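Plollside Household Forum
Laundry, Storage and Linen
Thread: Folding T-shirts on the bed — flat fold or file fold for a shallow drawer?

greyhem
I have been trying to settle on one folding method for short-sleeved cotton T-shirts and would like opinions on the sequence. The drawer is a Tanow unit, 22 cm deep inside, and it has to take T-shirts only. Jumpers and trousers live elsewhere.

The folding is done on the bed. There is no table in the room at a sensible height, and the ironing board is too narrow to lay out a full shirt with both sleeves extended. I work sitting down alongside the mattress, clean clothes within reach, and move each garment to the middle in turn.

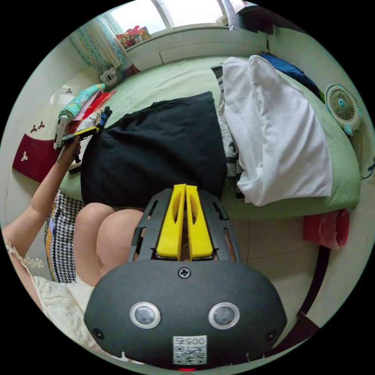
tallboy40
Sitting is the first thing I would change. From a seated position the far shoulder of the shirt is at the limit of your reach, so the collar end never gets flattened properly and the error is carried into every later fold. Stand, or turn the shirt so that the collar is nearest you.

greyhem
Standing at a mattress of normal height means bending from the waist for the whole batch. I tried it for a load of 40 mixed items and did not want to repeat it. Turning the shirt round is a fair suggestion and I will test it.

selvedge_m
I disagree with tallboy40 on the collar. Collar away is standard for a reason: the hem is the edge you fold from, so the hem should be the edge nearest your hands. If the collar is near you, the last fold has to be made from the far end.

The bigger problem is the surface. A mattress gives under pressure. When you press a crease, the cloth beneath your hand sinks and the cloth on either side rises, and the crease wanders. A folding board corrects this. I use the Shenoy one with the hinged side panels. Stiff card cut to width will do the same job for nothing.

greyhem
Card is worth trying. What width?

selvedge_m
Width of the drawer divided by the number of rows, less 2 cm for clearance. Do not cut it to the exact figure. Cotton jersey has thickness at the fold and will always come out wider than the template.

pegbag
Before anybody cuts card, can we establish whether the shirts are being filed upright or stacked? The fold is different. For stacking, the height of the folded piece does not matter much. For filing in a 22 cm drawer it matters a good deal, and a shirt folded in half lengthways and then in half again will probably stand too tall.

greyhem
Filed upright, if it can be made to work. At present they are stacked, and the one I want is always at the bottom.

pegbag
Then you need thirds at the end, not halves. This is the sequence I use for a plain or printed T-shirt, adult sizes.

1. Lay the shirt flat and face down, collar away from you. Pull gently at each shoulder seam and at both bottom corners until the side seams are straight. Do not pull the neckline.

2. Smooth from the centre outwards with the flat of the hand. On a bed, smooth the cover first. Any ridge in a textured cover will show as a ripple in the shirt, and you will waste time trying to remove it from the wrong layer. Sleeves should be out to the sides and not tucked under. For comparison, a shirt the other way up, print showing:
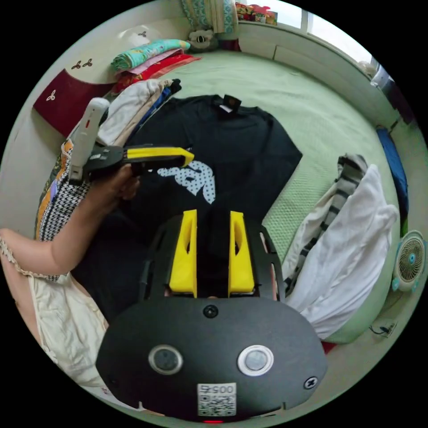
3. Fold one side in to a line just outside the neckband. Turn the sleeve back on itself so that it lies within the folded panel.

4. Repeat on the other side. You now have a long rectangle. Check that the two long edges are parallel. If they are not, undo both sides and start again at step 3.

5. Fold the collar end down by a third and bring the hem end up over it. The piece should stand on its folded edge without support. If it falls over, the thirds are too loose.

tallboy40
Step 1 is where I part company. Face up is better for anything with a print. Face down means the print is on the outside of the fold and rubs against its neighbour each time the drawer is opened. Face up, the print ends up inside and is protected.

pegbag
If the print is inside you cannot identify the shirt in the drawer, and that was the whole reason for filing them. With several black shirts in a row you would have to take each one out.

tallboy40
You can identify by the neck label if the collar end is left outermost. I have done it this way for years with no loss.

selvedge_m
Both work. Print inside suits thick rubbery prints that crack or stick to each other in a warm room. Print outside suits thin inks. I would not keep two systems in one drawer, though.

One addition to pegbag's step 2. Tuck the neck label flat before you start. If it stands up it gets caught in the collar fold and leaves a small lump, and in a tight row the lump pushes the next shirt out of line.

greyhem
Noted on the label. I had been leaving mine sticking up.

Results so far. Card template cut from a Sudent packing box, width as advised less the clearance. I tested with collar away and with collar near. Collar away was quicker for me, so selvedge_m has that one. Collar near did give a flatter shoulder, so tallboy40 was not wrong about the reach.

I have left the shirts face up for now. The finished pile goes along the edge of the bed, clear of the area where the next shirt is spread out, and I move the pile to the drawer at the end of the batch. 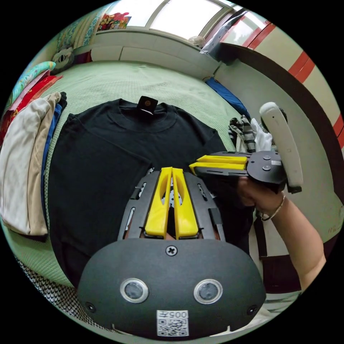
Black T-shirt laid face up, collar to the far end, folded clothes at the left edge of the bed.

pegbag
Move the pile more often than that. On a soft mattress it leans a little further each time you press down in the middle, and the bottom pieces lose their edge. I transfer every 5.

selvedge_m
Agreed. Or put the pile on a chair.

hemline_south
Reading this with interest as I have the same drawer. Does the template method cope with long sleeves? Mine come out with a thick band down the middle where the two sleeves overlap.

selvedge_m
Fold each sleeve down along its own side panel, parallel to the side seam. If you take them straight across the back they will overlap, and that is your thick band. The panel needs to be slightly wider than the sleeve. If it is not, fold the sleeve once along its length.

tallboy40
Or hang them. Long sleeves in a shallow drawer are more trouble than they are worth.

hemline_south
No rail space, unfortunately. I will try the parallel sleeve and report back.

greyhem
Last measurement from me. Folded in thirds with the card, my shirts stand below the drawer rim with enough room to close it. The larger sizes touch. I am going to fold those in quarters and see whether they still stand up.

pegbag
They will stand, but each takes up more of the row. Put the large ones at the back.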